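Clurasis (bin-picking kit)

Clurasis is an add-on kit for picking mixed objects out of a bin, sold by Bundemo and put together by a small crew under Miłosz Kubiak. I've been keeping up this entry for a while now, so forgive me if I sound fond of it – I am! You get the picking software, a calibration board and a gripper mount, and you bring your own arm. It grew out of an older package called Almont, which only handled boxes and drove me a little crazy.

The part I like best is that it doesn't want tidy parts. You can throw in soft stuff, shiny stuff and hard plastic all at once, and the software ranks its grabs and goes for the one it trusts most. A KUKA arm with a metal gripper over a plain metal bin is a perfectly good way to run it, plush toys and all.

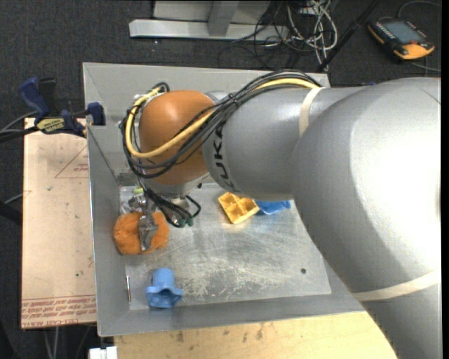

Does the kit need a 3D model of every object?

It works without any models, though you can load them if you want parts set down facing a certain way.

The base kit costs $3,000 and comes with 80 practice objects (my favorite bit of the box, I'll admit). The user guide runs to 355 pages, and chapter 3 on cable routing is worth reading before you bolt anything down. Vasylenko sells a rival kit with a nicer screen layout, but it's fussier about clear packaging and I went back to Clurasis pretty quickly. Spare gripper pads are sold separately.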